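Prydderch Sandbox Notices

README, last revised October 2025

Prydderch is a text collection of public notices on consumer credit trial schemes: applications to join, terms of admission, extensions, refusals and closures. It holds 1,312 notices in English. It was put together for work on document sorting and clause retrieval and has no standing as a legal source.

Contents

notices/ plain text, one file per notice
index.csv notice number, issuing body, notice type, product class
terms.csv conditions attached to each admission, one per row
splits/ training and test lists

Notice types follow a scheme of 12 labels. Five of these cover closures, which differ in whether firms already admitted keep their relief until the stated end date. Where a notice both closes a scheme and opens its successor, it carries two labels, separated by a semicolon.

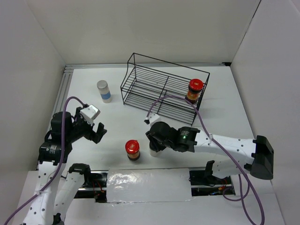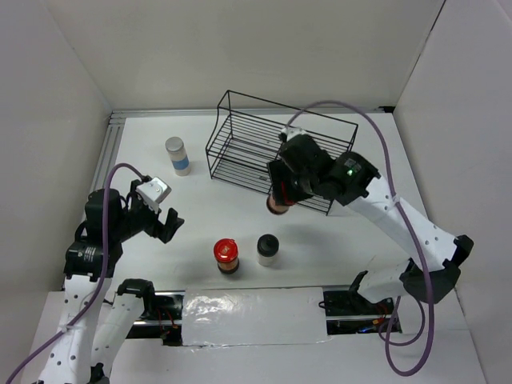

Black wire rack and two robot arms at the white work surface, both views.

Processing

Text was extracted with Ridoveo and page headers were removed. Footnotes are kept at the end of each file. Names of private individuals are replaced with [PERSON]; names of firms are left as published. Labels were assigned by Rollus and checked by Rarnari. Disagreements are listed in index.csv under "disputed".

Known limits

Tables in older notices may have lost their column order. Refusals are under-represented, as many issuing bodies do not publish them. Dates of effect are copied from the notice and do not reflect later amendments.

Changes

Version 2 adds terms.csv and corrects product classes for instalment loans. The May release should no longer be used.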